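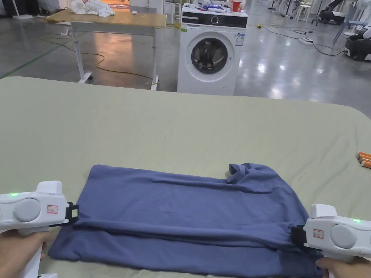 Both grippers on the shirt, one at each end.

Recording shirt folds with hand-held grippers – quick guide

14 shares 3 comments

Quick one, wrote this between sessions at Skeslow. Covers the fold task only. For the Villora logger setup see the other page.

What you need: two grippers, head camera, soft flat surface with a plain cover, a few knit shirts. Charged batteries!! Check before you start, not halfway thru.

Step 1. Power on, wait for the green light on each gripper. No green, no recording.

Step 2. Sync clocks. Open and close both jaws together 4 times in view of the head camera. Feels silly, saves hours later when you line up the streams.

Step 3. Pinch the corners. Fingertips only, and keep the cloth off the screws. Gripper cameras should see the cloth going into the fingers on every take – if your wrist is twisted so far they only see ceiling, redo it.

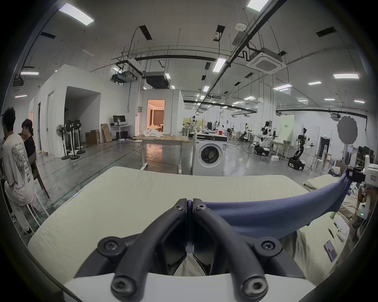
Step 4. Fold. Slow. Slower than that. Lift, carry over, lay down, let go, pause one second. Smooth with the closed jaws, never with your bare hand. The model has no bare hand.

Wrinkles are ok. A sleeve that bunches up is ok too, leave it or fix it with the grippers, but don't restart the take becuase of it. We threw out nearly 800 takes in January for being "messy" and then had to go record messy ones on purpose.

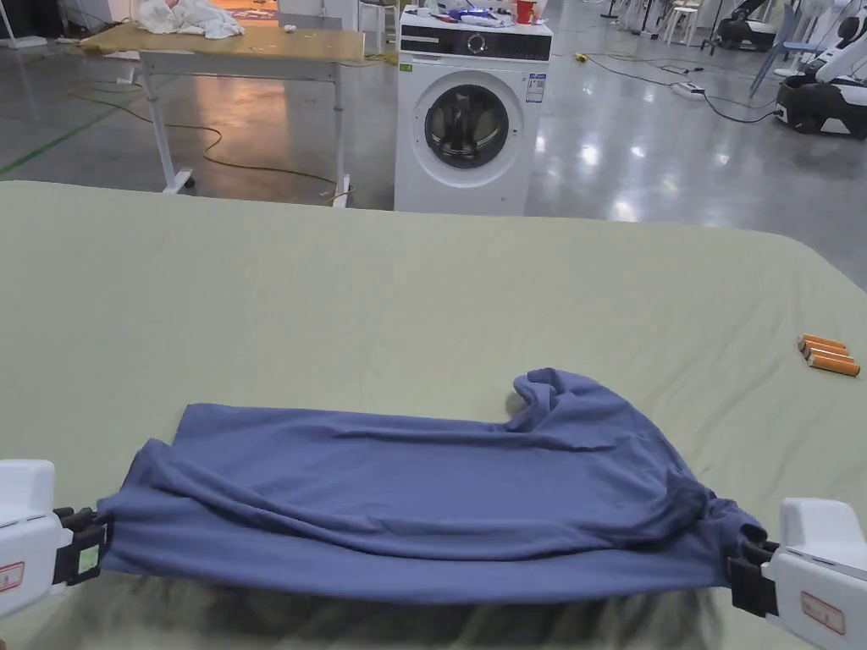

Same goes for dropped corners. Pick it up again and keep going, tag the take "recover". Those are worth more to us than the clean ones.

Step 5. Change something every 24 takes. Shirt, starting pose, which side you stand on, table or bed. Otherwise it learns your one table and nothing else.
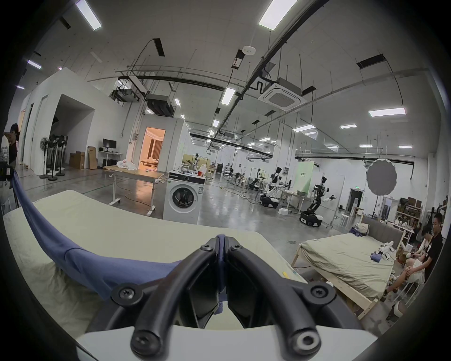 Blue cloth pinched in the fingers, gripper view.

Step 6. Stop, label, upload to the Berrada folder. Label right away, you will not remember take 9 after lunch.

Towels next, when I get time.

3 comments Share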